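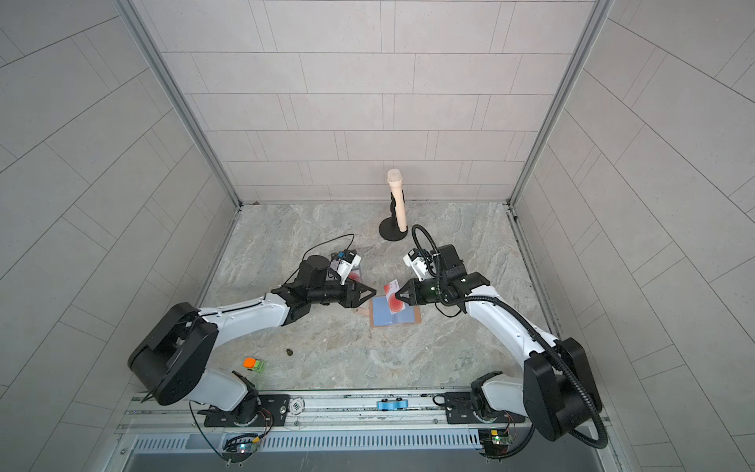
Why would anyone keep a booklet and a toy car in the same box, a reader asked under our October piece on story boxes, and wouldn't the paper get wrecked? I took the question straight to Vija Ķēniņš, and she laughed before I'd finished reading it out.

"Oh, the paper gets wrecked!" she said. "Corners go first. I've got booklets that have been through 50 kids and they feel like cloth now. I love them more that way."

Ķēniņš runs Rasto, a story box library on the upper floor of an old hardware store in Lultham. You borrow a box, you take it home, you tip it out on the floor and you make up a story from whatever is in it. Every box has one booklet, one card, a little vehicle of some kind and a coin. After that it's up to her, and she's wonderful at it. The shelves go up to the ceiling and I could have spent the whole day pulling things down.

She started with the booklets. She likes a plain page with one big picture and no words on it. A light blue page with a red circle on it is the sort of thing she'll chase across three flea markets.

"Is it the sun? Is it a button? One boy told me it was the door to a submarine," she said. "If I'd put the word 'sun' under it, I'd never have heard about the submarine."

She lays a sheet of brown cardboard down first and puts the booklet on that. It gives the story a place to happen, she told me, and children seem to know right away that the cardboard is land and the rest of the floor is something else. Water, usually. Sometimes outer space.

The vehicles come from all over. She has a soft spot for the tiny ones in loud colors, orange and green especially, and she doesn't mind a chipped wheel. The coins are mostly out of circulation, small and brown, nothing a collector would want. I asked what they're for.

"Bus fare," she said. "Treasure. Somebody's dinner. A coin is the best thing in the box and it costs me almost nothing!"

Then there's the microphone, which I hadn't expected. She sets one on a short stand a little way back from the objects and leaves it there. It doesn't need to be plugged in. Shy kids who won't tell a story to a grown-up will tell it to a microphone, and she says plenty of grown-ups are the same. When a family agrees, she does record, and she has 109 stories saved so far. She played me one from a girl called simply "the Captain" on the label, a long and very serious account of a truck that ate a postcard. I asked to hear it again.

There are 200 boxes on loan or waiting on the shelf, most of them packed by Ķēniņš herself at a kitchen table at night. The cards take her longest. She buys hers blank from Zididar, a paper shop down the street, and stamps the marks on by hand in red ink, so they never match.

"People ask me for the rules that go with the cards," she said. "There aren't any. You stand it up, it's a sign. You lay it down, it's a bed. Two sisters had a big fight over that one and they were both right."

She's putting a new set together now for the library in Arellano, with bigger booklets and, she promised me, better coins. It goes out on 4th November. When I left she was on her knees under the table, looking for a wheel.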